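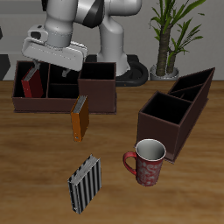 Robot to take on the filing, staff to keep the arguments

The records office at Venter will hand its reshelving to a robotic arm from July, ending a tradition in which whoever was last back from lunch did it.

The arm comes from Skorirow, a small automation firm that has spent 16 weeks teaching its software to put books and binders into desk organizers. Most of that teaching has been done in simulation, where nothing gets dented and the labour is free. The real one will sit at a bench by the front counter and work through the day's returns.

Venter's seven records clerks currently put away 102 items on a normal day. Office manager Sunita Dixit says none of their jobs is going, though all of them are changing. Two clerks will move to the phones, which drew what she called "a mixed response," and the rest will spend the spare hours on a backlog of scanning that dates from before anyone now employed there.

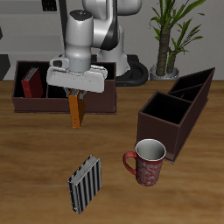 Skorirow's engineers have kept the practice jobs modest. Idun Eklund, who leads the project, took the clerks through the simulation over sandwiches and fielded 25 minutes of questions, a good many of them about the mug. An orange book hung from the gripper, a red one leaned in its compartment, and off to the right stood a red mug with a swirly pattern, which several clerks felt was far too close to the work. Eklund said desks have mugs on them and the arm had better get used to it. She has since been sent a list of 11 other things that desks have on them, including somebody's feet.

Karabo Mkhize, the longest-serving clerk, was less worried about crockery. He wanted to know who gets the blame when a file goes missing. Under the new arrangement a clerk will sign off each batch, so the answer is still a clerk.

"I was hoping for some movement on that," he said.

The union has asked for the sign-off duty to be written into job descriptions, and for the pay to notice. Talks are continuing. The lunch roster has been scrapped either way.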